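Marker placement (manual demonstration)
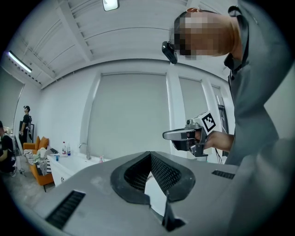 Marker placement is the practice of fixing printed reference patterns to hand-held grippers so that the tool's position can be tracked while a person demonstrates a task. The Nimri guideline, edited by Wanda Nakamura and revised in June, sets 3 requirements for the marker. It must be flat, rigid and visible throughout the motion. A white square card mounted on top of the gripper, above the jaws, is the preferred arrangement. Cables should leave from the underside.

Operators repeat the check after every 16 demonstrations.

This site uses cookies. Accept | Settings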